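# The Second Life of the Beige-Box Crowd

Most of the computers that come into Pramaddale were black, not beige, and most of them still ran when somebody unplugged them for the last time. They arrive stacked on pallets from school districts, dental offices and one county tax department that replaces everything at once. Attila Tóth, who started the shop in a former carpet warehouse, buys them by weight and sells them one by one.

"A tower from an office has had an easy life," he says. "It sat under a desk and opened spreadsheets. The fan is full of carpet fuzz and the rest is fine."

Last year the shop put 2,062 desktops back into use. Buyers are families, small churches, a trucking school and a steady number of people who want a machine for the garage. The price depends on the processor and on how much memory is in the slots. The looks of the case hardly matter, though Tóth knocks a little off for deep scratches.

The work begins with the side panel. On the better office cases it comes off without tools. On cheaper ones there are two or three thumbscrews at the back, and at least one of them has been tightened by somebody with strong hands and a long screwdriver. The tower goes down on its side, open face up, and stays that way until it is finished. Malcolm Cropper, who has worked the first bench for nine years, won't let anybody reach into an upright case.

"You drop a screw in a standing tower and it goes under the board," he says. "Then you're taking out the board to get a screw."

Dust goes first. Cropper uses a soft brush and low-pressure air and holds the fan blades still with a finger. Next he looks over the capacitors for swollen tops and reads the label on the power supply. Standard-size units are easy to replace. Some manufacturers used their own plugs and their own screw pattern, and a dead supply in one of those can send the whole tower to the parts shelf.

The drives come out early. Anything that held a customer's files is wiped or destroyed, and the shop keeps a record by serial number. Older office cases tend to have good drive cages, with plastic release tabs that let a drive slide out in a few seconds. Marleny Bermúdez, who runs the drive bench, saves every tab she can get from cases headed for scrap. They turn brittle with age, and a cage with a missing tab rattles. She has a coffee can for each color.

Cables are her other subject. A SATA cable costs next to nothing, and a bad one can waste a whole afternoon. The symptoms look like a failing drive: slow starts, files that won't copy, a machine that freezes and then behaves. Bermúdez replaces any cable with a loose latch or a sharp crease near the plug, and she routes the new one so that the side panel doesn't press on it.

Memory is where the shop makes its money. A machine that crawls along with its original sticks will often feel new with twice as much. The sticks are pulled, sorted by speed and tested in batches overnight on a program called Zetus, which Tóth's cousin wrote and which has never had a proper screen, only lines of green text. Passing sticks go back in matched pairs. They need to be pushed down until the clips close on their own — forcing the clips shut over a stick that isn't seated is the most common mistake new people make.

The processor generally stays where it is. Custódio Brandão, at the third bench, lifts the cooler, cleans off the old thermal paste with alcohol and a lint-free cloth, and puts down a fresh dot the size of a small pea. He used to spread it with a card. He tried both ways on 37 machines in July and found the temperatures too close to matter, so he went back to the dot and saved himself the cards.

Graphics cards get a separate look. Office towers seldom had one, but the ones from architects and engineering firms did, and the weight of the card can pull at its slot for years. Brandão checks the slot for cracks with a flashlight before putting anything back.

What can't be sold goes to Szalai, a recycler across the river that takes boards, copper and aluminum in separate bins. Almost 2 tons left the warehouse on the last truck. Tóth would like that figure to be smaller — he says the newest small desktops have parts soldered in place, and when those start arriving there will be less for his benches to do.

For now the pallets keep coming. There was one by the door from an insurance office, the keyboards still in a box on top.

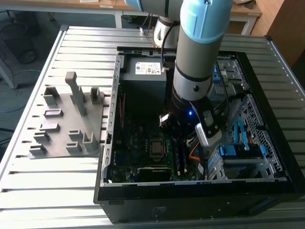
Is it worth adding memory to an old office desktop before replacing it?

Usually it is, provided the board has a free slot or can take larger sticks and the rest of the machine is sound. Check the type the board accepts before buying, and if the computer still starts from a hard drive, plan on a solid-state drive too.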